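Weris Announces Second Album, Recorded in a Former Grain Store

The folk-rock quartet Weris will release its second album, Jedow, in April through the independent label Arar. The record contains 10 songs, 7 of them sung by Vlasta Baláž, who joined the group after its debut.
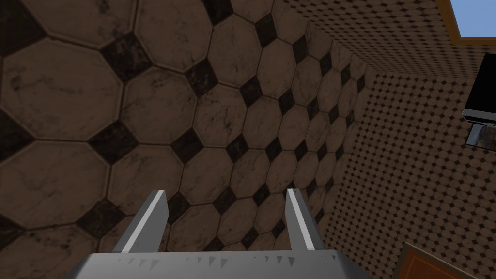 Reading time: 1 minute

I have followed Weris on this blog from its first demo, and I was pleased to receive an advance copy. The sessions were held in a stone grain store dated 1773 above the door. Producer Kristaps Krūmiņa placed the drums at one end of the hall and kept the natural echo on most tracks.

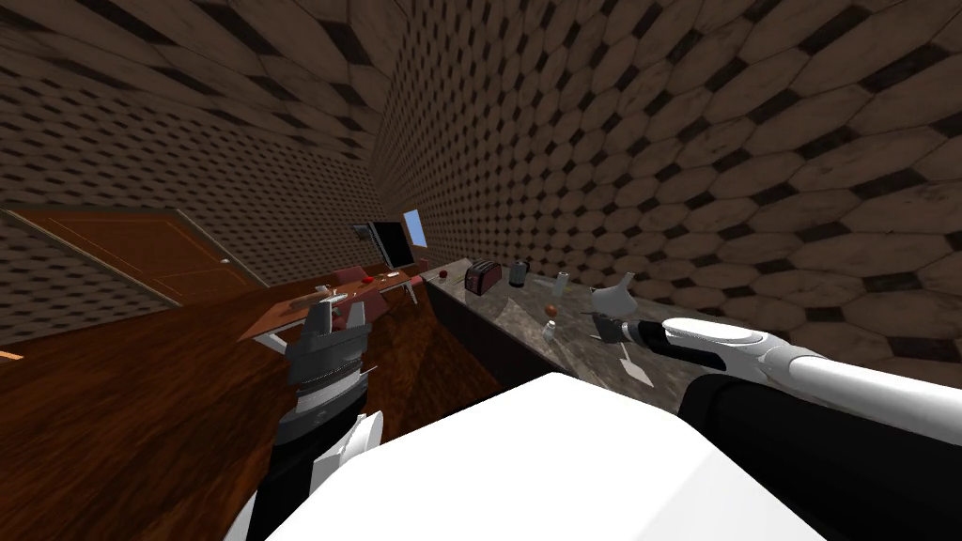
The effect is strongest on the opening song, where Radek Jurčo plays the bass line alone for nearly a minute before the guitars enter. Guitarist Vojtěch Baláž wrote most of the music. "We wanted the room to be heard on every song," he states in the notes supplied with the album. The quieter second half suits his sister's voice particularly well.
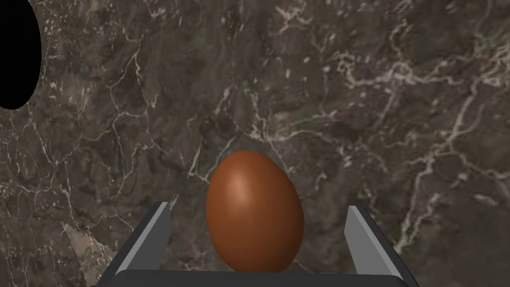 Drummer Žofie Koubek contributes one composition, a slow waltz that closes the record. I would have placed it earlier, as the two songs before it share the same tempo.

The vinyl edition is limited to 1255 copies and includes a printed lyric sheet. Orders may be placed with the label directly. Concert dates will be listed on this page once the band has confirmed them.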